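Print this page | E-mail this page

Handout 4: looking over the Zudex two-arm kit
Dec 20, 2018 – Flynn Doolan

Okay, so we're reviewing the Zudex like a buyer would. Okach sells it, and the Grurnville lab price is 679 for the starter set (arms are extra, read the small print!). I like this kit, but I want you to argue with me.

Start with the layout. Plate in the middle, one item per side, one gripper each.
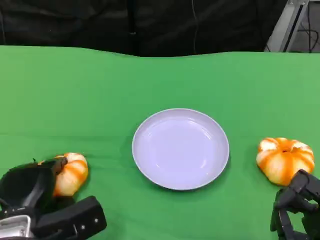

Fig. 1. Plate between the two grippers.

Now the hardware. Get up close and look at how the finger joins the linkage – that's where I'd spend my money.
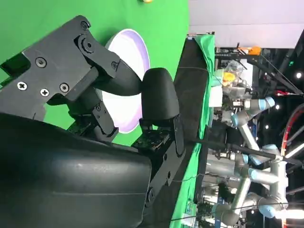

Fig. 2. Finger, linkage and screw heads, side on.

The manual gives 40 pages to setup and 12 to grasping, and I'd have flipped that. Your write-up should say 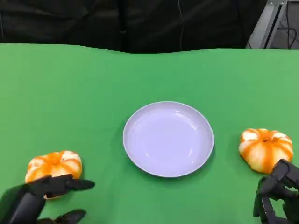 whether a first-time user could get going from the manual alone. Ene support answers e-mail, but slowly.

Last thing is grip. Lumpy, rounded stuff is a much better test than a block, so think about where each pad should press.

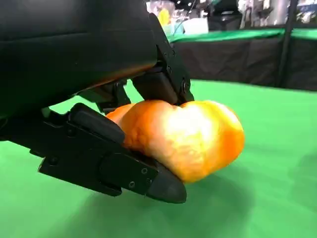 For next time
Read the warranty sheet, part no. 914. Bring one complaint.

Shares: 12 | Comments: 0
Search this site Go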